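Search jobs, places, employers
Search

October 20, 2021
Posted by the Kilutard office

3 min read

Play Stall Assistant, part time, Donier and district

Kilutard runs play stalls for families at markets, school fairs and library open days in Donier and the villages nearby. We need a play stall assistant to join the small team that sets up, runs and packs away the stalls. The post is part time and paid by the hour, with travel time between venues counted as working time.

The stalls are for children aged 6 and under, who come with a parent or carer. Children take out what they like, play on the mats and put things back when they have finished. There is no charge to families. Last year we had 3,420 visits across all venues, and the busiest stall, at the Bullolari shopping hall, had 861 of them.

You would work with one other member of staff at each stall. Most sessions last two hours, with an hour either side for setting up and clearing. In the winter months we work indoors only, in halls and shopping arcades, and we still put the canopy up so that families can find us.
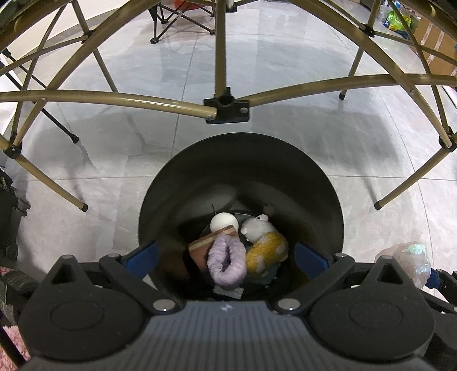

Toys in a black bin under the folding canopy.

The work includes:

Loading and unloading the van
Putting up the canopy and laying the mats
Greeting families and keeping the stall tidy
Checking toys for damage and taking broken ones out of use
Cleaning toys at the end of each session
Filling in the session sheet and returning it to the office

You do not need a childcare qualification. You do need to be comfortable talking to parents you have not met before, and patient when the stall is busy. Some of the lifting is heavy and you will be on your feet for most of the session. A driving licence is useful but we can arrange for you to travel in the van from Donier.

We will ask for two references and a background check, which we pay for. Training takes 5 sessions, all paid, working alongside an experienced assistant. First aid training is given in the first year.

Hours vary through the year. Expect more work in the school holidays and fewer sessions in January and February. We send out the rota a month ahead and try to keep to it.

To apply, ask for a form at the Kilutard office or at the front desk of the Tetteh Centre in Donier. Please tell us about any work you have done with families, paid or unpaid, and which parts of the week you are free. We do not accept CVs without a form. Forms must reach us by the end of October, and we will reply to everyone who applies.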